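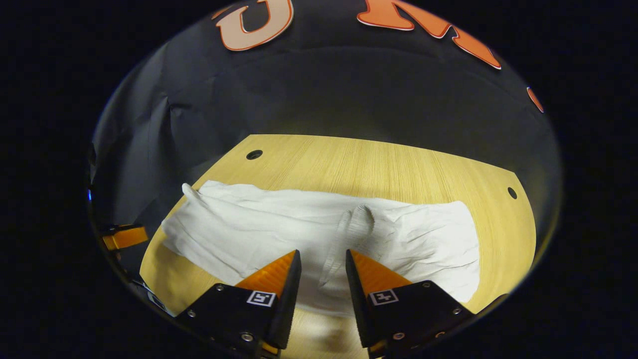
Who can apply for the evening baker position at Hikach?
Anyone who has worked at least one year in a bakery or a restaurant kitchen and can be with us from 4 p.m. until the last trays are out. A diploma is welcome but we do not ask for it.

Hikach is a neighborhood bakery on Burkari Street. We make flat breads, sesame rings and a small number of sweet things, and we sell them in our own shop and to 14 cafes and grocery stores in the city. In May our second oven will be installed, and for this reason we are looking for one more person in the evening team.

Your work
You will prepare the doughs for the night, weigh and shape, and take care of the oven together with one colleague. You will write the batch sheet, so the morning team knows what was made and at which hour. Cleaning of the mixer and the tables is part of every shift. Twice in a month you will help with the flour delivery from Mansour - the bags are heavy, but we have a cart and a lift.

What we offer
The pay is 659 per week before tax, for five evenings. After the trial period of three months we discuss it again. You get a warm meal during the shift, bread to take home, and work clothes which we wash for you. The bakery is closed for two weeks in summer and this time is paid. The shop is four minutes by foot from the Weter bus terminal, and the last bus leaves after the end of the shift.

What is important for us
You come on time. You can read a recipe in English and ask when something is not clear. Several languages are spoken in our kitchen, and your English does not need to be perfect. Experience with sourdough is an advantage.

How to apply
Please send a short letter and the phone number of one former employer to Hicham Badawi, Hikach Bakery, 2824 Burkari Street. You can also bring it to the shop counter in the afternoon. Please write the reference 3693 on the envelope. We invite suitable persons for a paid trial evening, and we answer to everyone, also when the answer is no.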